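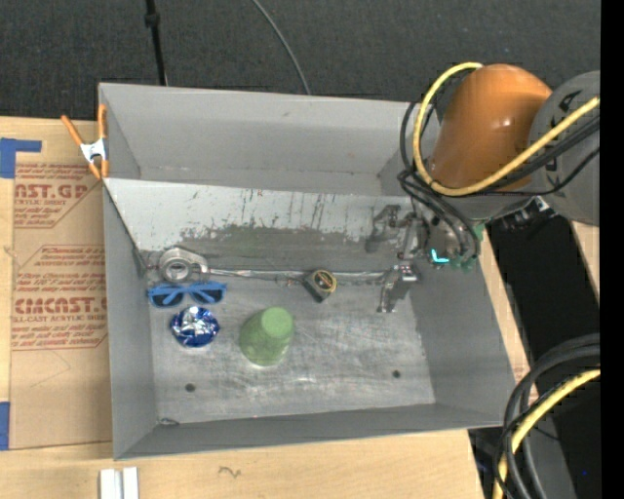 Figure 6. Bac gris à fond métallique et lot d'objets hétéroclites, dont des lunettes de soleil à monture bleue, un gobelet vert clair retourné et un mètre ruban noir et jaune.

Temps de lecture : 6 min
Imprimer | Envoyer par e-mail

4.2. Le bac comme contenant de tri

Les bacs de passage occupent une place modeste dans la littérature sur le rangement, qui s'intéresse davantage aux armoires, aux tiroirs et aux étiquettes. Ils reçoivent pourtant l'essentiel de ce qui n'a pas encore de destination. Dans l'inventaire constitué pour cette étude, 1 765 objets ont été enregistrés au moment de leur passage dans un bac, avant toute affectation à une catégorie. La grille de description, établie par Griet Dijkstra à partir de la nomenclature Mindex, retient la forme générale, la couleur dominante, l'état de surface et la position de repos.

Le lot de la figure 6 est typique des petits ensembles mixtes. Les objets qui le composent n'ont ni usage commun ni format commun : un accessoire que l'on porte, un récipient, un outil de mesure, un article rond emballé dans un papier métallisé bleu. Un codeur qui suivrait la seule fonction devrait ouvrir une catégorie par objet. Un codeur qui suivrait la seule taille les mettrait tous ensemble. Les deux solutions ont été observées lors des séances de codage, parfois chez la même personne à une semaine d'intervalle.

La position de repos a posé plus de difficultés que prévu. Le gobelet est posé à l'envers, fond vers le haut, et sa paroi mouchetée s'élargit du côté opposé. Deux codeurs l'ont d'abord noté « couché », un troisième « retourné ». Nous avons conservé « retourné » et ajouté un champ facultatif pour l'inclinaison. Pour le mètre ruban, placé de biais, la mention « incliné » a été retenue sans discussion. L'objet gris argenté en forme d'anneau, prolongé d'une partie effilée, n'a pas reçu de nom d'usage : il figure dans l'inventaire sous sa seule description de forme, comme tous les objets dont la fonction n'a pu être établie avec certitude (voir la section 3.4).

L'état du bac lui-même a été consigné séparément. Le panneau incliné, plus clair que les parois, porte des rayures verticales sombres dans sa partie haute et une large zone usée dans sa partie basse. Le fond métallique est rayé lui aussi, avec des reflets troubles. Lieven Geerts avait proposé d'écarter des séances les contenants marqués, au motif que les traces pouvaient être confondues avec le contour de petits objets. Nous ne l'avons pas suivi sur ce point — un bac en service est un bac rayé, et les codeurs devaient travailler dans ces conditions. Les reflets ont en revanche été signalés dans la consigne, en particulier pour les emballages brillants, dont les plis argentés se détachent mal d'un fond de métal brossé.

Une question voisine concerne les très petits éléments. Une pièce sombre en forme de boucle se trouve dans un angle du bac, à la jonction du fond et de la paroi. Faut-il la compter comme un objet du lot, comme un résidu ou comme une partie du contenant ? La première version de la grille ne prévoyait rien. Marijke Vandenberghe a introduit la rubrique « élément isolé », qui permet de noter la présence d'une pièce sans lui attribuer d'appartenance. Cette rubrique a ensuite été reprise pour les bouchons, les attaches et les fragments d'emballage rencontrés dans les autres lots.

Le double codage a porté sur 100 lots tirés au sort, relus en juin par Maarten Boersma. Les désaccords touchent surtout l'état de surface, beaucoup moins la couleur. Pour les lunettes, la couleur de la monture a été préférée à celle des verres, conformément à la règle de Kirnier sur les objets bicolores. Le mètre ruban, où le noir et le jaune se partagent le boîtier, a été enregistré avec deux couleurs et sans ordre de priorité. La même règle s'applique aux couvercles et aux poignées traités dans la section 4.3.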